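Print | E-mail this page

We use cookies to keep you signed in. By staying on the site you accept this. Sign up for the Borketti newsletter!

Arm keeps missing small stuff on the table, sim only so far
Posted January 12, 2026 by Joda

Hi all! I'm setting up a pick and place job for our shared workshop, and before I let anything near real hardware I'm running it in simulation at home. The arm comes down nicely, but with small lumpy objects the fingers close on nothing, or the thing squirts out sideways. Big blocks are fine (100 tries, all good). With the small ones I've given up after 200. I'd love this sorted before our open evening in February. Is it my grasp height or is it friction?

Hsieh
Probably both, but check height first. I had mine stopping 2 mm too high for weeks and kept fiddling with friction like an idiot. Print the fingertip position right when it closes and compare it to the tabletop, and don't trust the object's center, because on a lumpy mesh the center can be way above the part you want to squeeze. Also look at the collision shape! Mine was a plain box around a pebble, so the fingers were grabbing corners that weren't there. Swap in a convex hull and try again.

I keep a kitchen-type setup for testing this, with a bowl and a dish on the table so I notice when the arm plans something silly. 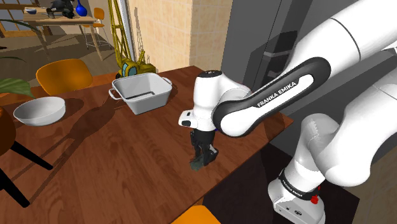

Gripper down at a small dark object, dish and bowl off to the left.

Once the height was right I left friction at the default and it was fine. Turn on contact drawing too, it saves a lot of guessing.

Lalitz
friction. crank it up. mine runs 1300 steps per pick and works ok

Print | E-mail this page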